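Chapter 3
Two Arms at One Table

In this chapter you will learn:
how two robot arms share a single work area
why a gripper is made from both stiff and soft parts
what to write down when you visit a working laboratory

Most people first meet a robot arm through a film or a news report, where the work is cut into short pieces and usually speeded up. A visit gives a different idea of it. Much of the time is spent waiting, and a single movement may be tried again and again before anyone is happy with it.

This chapter is built on an open day at the Nullel workshop in Flaltosholm, held in January 2019. The workshop runs a course of practical demonstrations called the Murthy series, in which pairs of arms handle small household and workshop objects on a wooden table. Visitors were given a sheet with the programme on one side and space for notes on the other.

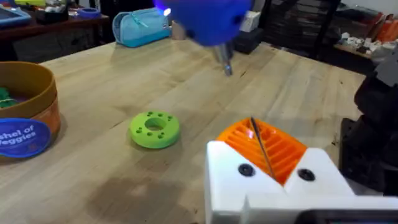
The programme listed 41 short demonstrations, and a visitor who stayed for one session could expect to see a few of them. The staff asked people to choose one object and follow it, and to leave the rest for a second visit. We suggest the same method for the exercises at the end of this chapter.

3.1 Holding and handing over

Picking up an object is a different task from passing it on. When one arm works alone, it only has to know where the object is and how firmly to hold it. When a second arm comes in, each has to keep out of the other's way, and both may be close to the same object at the same moment. A long object gives them more room, as the two grippers can work at different points along its length.

The fingers matter as well. A hard, flat finger touches a round object along a narrow line, and the object can roll or slip. A ribbed finger pad bends where it is pressed and closes around the shape. The orange pads used in the Murthy series are of this kind, fitted to stiff white parts that carry the load.

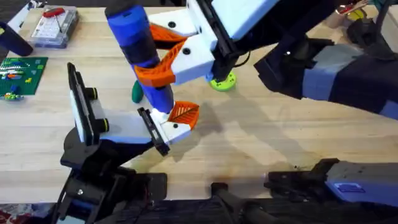 3.2 Reading a workspace

Before you watch the arms, look at the table. Note where each arm is fixed and how far it might reach. Mark the part of the table that both can get to, which we call the shared area. In the workshop's notes, printed by Rundanetti, the shared area is shaded on every plan. Then add the objects to your drawing, with an arrow for any that have a clear front end, such as a rotary tool. 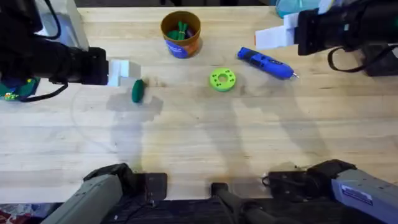

Why should the shared area be marked before the objects?
It depends on the arms and where they are fixed, and it stays the same while the objects are moved about. Once it is on your plan, you can see at a glance which objects either arm could pick up and which belong to one arm only.

3.3 Keeping a visit record

Use one page for each demonstration. Write the number of the demonstration at the top, then the object you are following, then what each arm does in order. If you miss something, leave a gap and carry on. Table 3.1 shows a blank record page, which may be copied for class use.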